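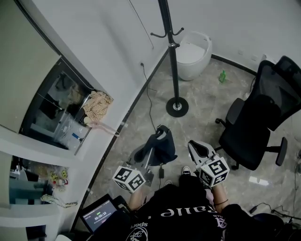 **Figure 1.** Hand-held grippers in use, one in each hand. The left holds a dark navy cloth; the right holds nothing. Each carries a cube of printed markers.

## 4.2 The open day at Colton

We ran our second public session at the Colton site on November 23, 2022, and it was easily the most enjoyable part of the project. Over the day 286 visitors came through, and 29 of them signed up to try the grippers themselves. The program was simple: a short talk in the main hall, a demonstration by Ramil Espiritu, and then a turn at the cloth task.

Cloth was a wonderful choice for a crowd. Everyone has folded a towel, so everyone had an opinion on how it should be done! In the task (Figure 1), one gripper pinches the cloth and lets it hang while the other comes in to find a free corner. Visitors were given 300 seconds and as many tries as they could fit in. Several asked to go again, and one family came back after lunch with a plan they had drawn on the back of the program.

The marker cubes drew more questions than anything else. People wanted to know why they were so large, and whether colour would work as well as black and white. We explained that the pattern on each face lets the software work out where the gripper is and which way it is turned, and younger visitors liked testing this by tilting their wrists and watching the plot follow along.

Compared with the October session at Valtholm, we made 2 changes. The talk was cut in half, and left-handed visitors could choose which hand started. Both were well received, and we kept them for the trials described in Section 4.3.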